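Undton Automation Group, Toledo
Minutes of the safety meeting, 11 March 2020

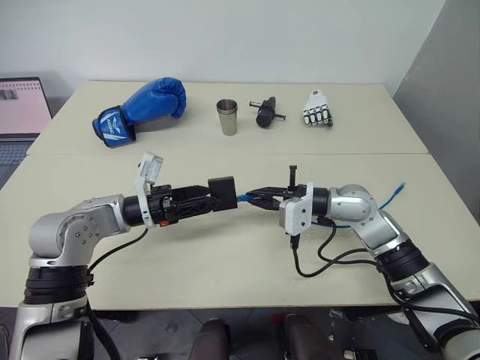 Two-arm bench, grippers at the center of the table, blue cable behind them.

1. Previous minutes
Accepted with one correction: the spare fuse order was placed in October.

2. Fault on the two-arm bench
The bench lead reported an unplanned contact between the arms during a cable handling run. The left arm stopped on a force limit. The right arm did not stop and kept closing for 12 seconds until the operator pressed the emergency stop. No injury. One finger pad was replaced.

The log shows fault code 54 on the left controller and nothing on the right. The stop signal between the two controllers had been switched off in the Ceniretti software after the last update - the setting goes back to its default and has to be turned on again by hand. It was not on the restart checklist.

The run count stood at 1752. No earlier contact of this kind is recorded.

3. Discussion
Loose cable at the wrists was raised as a separate matter. A loop could snag when both arms work close together. Agreed to shorten or clip the loops before the next run.

The Janine cell uses the same software and may have the same setting. Not yet checked.

4. Actions
Add the stop signal check to the restart checklist - bench lead.
Check the Janine cell before it is powered up - maintenance.
Send the log to Ceniretti and ask whether the default can be changed - office.
Two-arm runs at reduced speed until the first two items are closed.

5. Next meeting
Date to be sent by email.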